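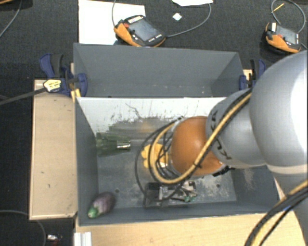
Swap bin back at Edasholm hall

Quick one from me this week! The swap bin is open again as of 6/21/21, and I've already been down there twice (yes, I live close by). If you missed it last time, you bring something you don't need, put it in the gray bin, and take something home if you like the look of it. An eggplant and a green bottle had ended up in there together, so I'd say anything goes.

Zanele Mabuza is running it with Bheki Nkosi, and they tell me about 65 things changed hands in the last round. Not bad for a bin with that many scratches on the floor of it – Zanele says she's keeping it until the bottom falls out.

Glass is fine as long as it's whole. Please lay bottles down on their side, and put fruit and vegetables in a corner so they don't get squashed. No paint, no batteries, no shoes.

Doors open at 2 and close at 5. I'm after a cake pan, if anyone has a spare one, and Lwazi Modise is still looking for jam jars with lids. Bring a bag!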